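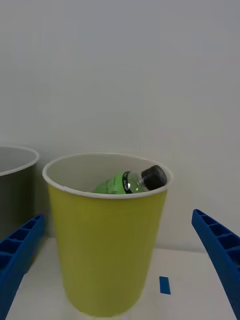 Blog > Life > Declutter diary

Quick one tonight, I have to be up at 5:30. Moving update! We got the keys to the Skodcombe place on Thursday and I've been running on toast ever since.

So. 103 boxes. I numbered them, because the last move was a disaster and I swore I'd be organized this time. And I was, up to box 14. After that it's just numbers on cardboard and no list. Box 2 is the kettle and mugs. Good job past me. Everything else is a lottery – opened one looking for towels last night and got Christmas lights and a fondue set.

The van was from Bireck Rentals, $407 with the extra day, which I only needed as I got the elevator slot wrong at the old building. My fault. Read your emails, people. The ramp was stiff but it all fit, even the awful couch.

Kitchen first, always. Can't think in a house where I cant find a spoon. Shelf liner down, plates in, done by lunch. Then trash and recycling, becuase the old place had one chute for everything and here you have to sort it. New habit for me. Trying to keep it to small bins on the counter so it doesn't turn into a whole corner of bags. 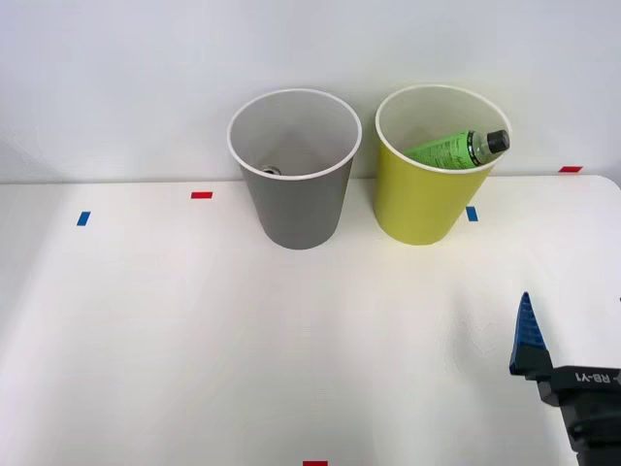 Gray for metal, yellow for plastic.

Pickup is early and they don't take cardboard unless it's flat. I have so much cardboard. Flattened a stack in the hallway till my thumbs hurt, gave up, ate cereal.

Other stuff, no order:

Bedroom – mattress on floor, bed frame bolts missing. Probably box 60-something.

Bathroom – fine. Weird faucet. Hot is on the right??

Living room – Hallberg bookcase survived, one shelf pin short. Using a pencil stub for now.

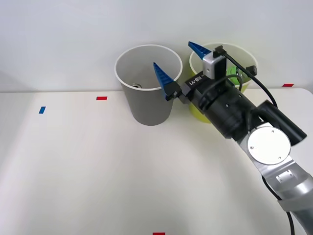
Gray and yellow again, same angle.

Internet isn't on yet so I'm writing this on my phone, sorry for the spelling. The Dhillon Street library has good wifi and a decent bathroom if anyone local is in the same boat. Closes early though, found that out the annoying way.

Paint next. The bedroom is a kind of mustardy beige and I can't live with it. Two sample pots in the car, will put them up on the wall this weekend and ask you all to vote. If you've used the no-drip rollers let me know if they're worth it.

Ok bed. Mattress. Whatever.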